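Moving the bread class, and other things I said I would write up

30 May 2022

Ok so this is overdue. Quick one before I have to go get the car. People keep asking where the bread class went and I keep saying "I'll put it on the blog" and then I don't.

Short version — we moved. The old room at Sturstead is gone, lease ended, no drama. Well, a little drama. The new room is upstairs at Jutton, same street, blue door, ring twice. If you ring once Borghild thinks it's a delivery and ignores it.

Long version. We started in November with six people and a bag of flour and I had no idea what I was doing. I mean I can bake. Teaching is another thing. First night I talked for forty minutes about starters and Chi-keung Yip finally put his hand up and asked if we were going to touch any dough. Fair. We touched dough. It was a mess and everyone took home a flat sad loaf and came back the next time anyway, which I still don't really understand.

Since then I've changed pretty much everything. No more lecture. You walk in, you wash your hands, you weigh your flour. 665 grams if you're making the big loaf, and yes I know that's a weird number. It's what fits my pan. I did the math backward from the pan and never rounded it. Uliana Lysenko rounds hers up and hers is always nicer than mine so do what you want.

Water. Everybody wants an exact answer on water and I can't give one. Flour is different bag to bag. Start lower than you think, hold some back, add it after the first rest. If it sticks to your hands like glue, leave it alone for a bit and come back. Don't throw in more flour. I said DON'T. I see you.

Salt goes in late. I used to put it in at the start and it was fine, then I read something, then I tried it late and it was also fine. I do it late now becuase I'm used to it.

Then the folds. This is where the class goes quiet, which I love. Wet your hand, get under one side of the dough, pull up, lay it over. Turn the bowl. Again. Four times around and walk away. Half an hour, do it again. The dough goes from soup to something that holds itself up, and I've watched it happen I don't know how many times and still want to call someone over to look.
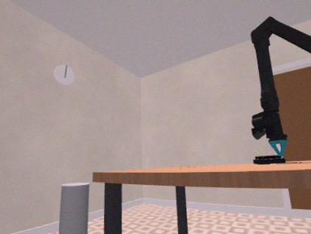
Shaping is the part I'm worst at explaining, so I'm going to try it in writing, where I can't wave my arms at you. Tip the dough out gently onto a little flour, smooth side down. Fold the bottom third up, the sides in, the top down over all of it. Flip it. Now drag it toward you with both hands cupped behind, so the skin tightens. Slow. Most people come at it from way up high and plop. Come down the way that black arm does, straight down from the elbow, with the tip of the gripper almost at the table before anything else happens. Low hands. Light hands. Two drags, maybe three, then stop even if it isn't pretty. If the skin tears you went too far, let it sit ten minutes and try again, no one will know.

Into the basket, seam up, cover it, fridge overnight. That's why class is now split over two evenings. Evening one you make dough and take it home with you. Evening two you bring it back and we bake. Solveig Rønning takes hers home on the bus in a cooler bag on her lap and has gotten some looks.

Baking — as hot as the oven goes, lid on, 31 minutes for the big loaf in the new oven. Then lid off until it's darker than you're comfortable with. Really. Everyone pulls it too early. The first time Bình Cù left his in as long as I told him to he was sure it was ruined, and then he cut it and went very quiet and ate the end piece standing up at the sink.

And let it COOL. I know. I know. I don't always either.

Stuff about the new room since that's what this post was meant to be. It's smaller but the light is better. One big oven and one small one, and the small one runs hot on the left so rotate. Sink is deep. There's a shelf for your bowls but put your name on them, we already have three identical white ones and a standoff. Parking is bad. Come by the back lane if you're carrying anything heavy, the front stairs are steep and they turn halfway up.

Cost is the same as before. I looked at raising it, flour has gone up and the room is a bit more, but I'd rather fill the seats. We spent up to 200 on getting set up up there, mostly the proofing baskets and a second scale, and that's done now so we're ok. Bring a towel. Bring a container with a lid, bigger than you think. A Lie knife if you've got one, if not any bread knife, we share.

Oh and the starter thing. I had two people write to me that theirs died. It's almost never dead. Pour off the gray water, keep a spoonful, feed it equal flour and water, put it somewhere warm (mine lives on top of the fridge, the old Calorine heater was better but I gave it away when we moved, regret). Feed it again the next day. And the next. If there's pink or fuzzy stuff then ok, that one goes in the trash and I'll give you some of mine, bring a jar.

Next round I want to do rye. I've been practicing and it's going badly. Rye doesn't stretch, it just sort of sits there like wet cement, and all the handling I just wrote up goes out the window. Borghild Sjöberg grew up on it and has promised to come show us her mother's version, the dense one with the seeds, that you slice thin and eat for a week. She doesn't measure anything. I'm going to stand next to her with the scale and write it down as she goes and she is going to hate it.

There are still a couple of spots in the next group. Email me, dont leave a comment, I forget to check the comments. If you emailed already and I didnt answer, email again, it's me and not you.

Ok, car. Will add the oven temps for people with small ovens when I'm back tonight.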